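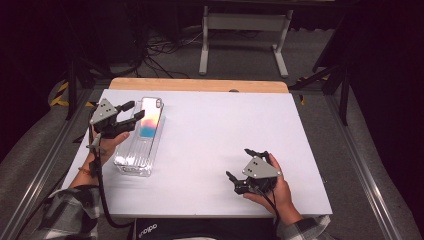 Wer wie ich den halben Tag am Küchentisch arbeitet und die andere Hälfte daran kocht, der kennt das ewige Geschiebe: Laptop weg, Brettchen her, Telefon irgendwo zwischen Zwiebeln und Steuerunterlagen. Im Juli habe ich mir deshalb den Handyständer von Madeteo bestellt, Modell Soltura, und weil inzwischen schon mehrere von euch in den Kommentaren gefragt haben, wie er sich macht, kommt jetzt endlich der versprochene Bericht. Holt euch ruhig einen Kaffee dazu, ich fasse mich ja bekanntlich selten kurz!

Zuerst das Auspacken. Der Karton war erfreulich klein, innen steckte alles in Papier, und die Anleitung passt auf ein einziges Blatt (die Schrift darauf leider auch, ich musste die Lesebrille suchen). Zusammengebaut ist der Ständer im Nu: Die Rückenstütze wird in den Fuß geschoben, bis es knackt, dann klebt man die vier kleinen Gummipunkte unten drunter. Beim ersten Mal hatte ich die Stütze verkehrt herum drin und habe mich ordentlich geärgert, bis ich gemerkt habe, dass auf dem Fuß ein kleiner Pfeil eingeprägt ist. Also bitte vorher hinschauen.

Laut Hersteller trägt der Soltura bis zu 825 Gramm. Das klingt nach viel für so ein leichtes Ding, und ich war skeptisch. Mein Telefon bringt mit Hülle 270 Gramm auf die Küchenwaage und steht damit wirklich bombenfest, auch wenn ich beim Teigkneten den ganzen Tisch zum Wackeln bringe. Mit dem kleinen Tablet meiner Tochter geht es ebenfalls, im Hochformat aber nur, wenn man es nicht antippt. Zum Rezeptelesen reicht das, zum Wischen und Blättern würde ich es lieber quer stellen.

Die Neigung lässt sich in sieben Stufen verstellen. Ich benutze davon zwei: die steile zum Telefonieren und eine mittlere fürs Kochen, bei der mir die Küchenlampe nicht ins Display scheint. Die beiden flachsten Stufen finde ich ziemlich überflüssig, da kann ich das Telefon ja gleich hinlegen. Das Einrasten geht anfangs recht schwer, nach ein paar Wochen wird es angenehmer, und bisher ist nichts ausgeleiert.
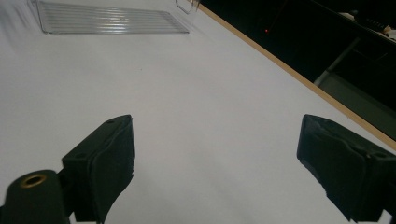

Nun zu dem Punkt, der mich am meisten beschäftigt hat, nämlich dem Rutschen. Auf meinem geölten Eichentisch hält der Ständer wunderbar. Auf glatten Flächen, zum Beispiel dem Glastisch bei meiner Schwiegermutter, wandert er bei jedem Vibrieren ein kleines Stückchen weiter, und bei einem längeren Anruf ist er mir einmal fast bis an die Kante spaziert. Geholfen hat, die Gummipunkte mit etwas Spülwasser abzuwischen und gut trocknen zu lassen. Seitdem ist Ruhe, ich muss es nur alle paar Wochen wiederholen.

Zum Vergleich hatte ich noch den Klappständer von Truvport da, den ich seit Jahren in der Reisetasche habe. Der lässt sich flach zusammenlegen und ist für unterwegs einfach praktischer, dafür federt er bei jedem Antippen nach, und das Ladekabel muss man in einem abenteuerlichen Bogen herumführen. Beim Soltura gibt es unten eine Aussparung, durch die mein Kabel gerade so passt. Wer einen sehr dicken Stecker hat, sollte vor dem Kauf nachmessen.

Bestellt habe ich übrigens bei Siddiqui, dem kleinen Haushaltswarenversand, bei dem ich auch meine Backformen kaufe. Geliefert wurde flott, und auf meine Frage nach Ersatz für die Gummipunkte kam noch am selben Abend eine sehr nette Antwort: Die gibt es einzeln nach, man muss nur eine kurze Mail schreiben.

Von mir bekommt der Soltura eine klare Empfehlung für alle, die einen festen Platz dafür haben. Für den Koffer bleibe ich beim alten Klappständer. Und falls jemand von euch das Modell mit einem größeren Tablet ausprobiert hat, schreibt mir das bitte unten rein, meine Schwester überlegt nämlich gerade und traut sich noch nicht so recht!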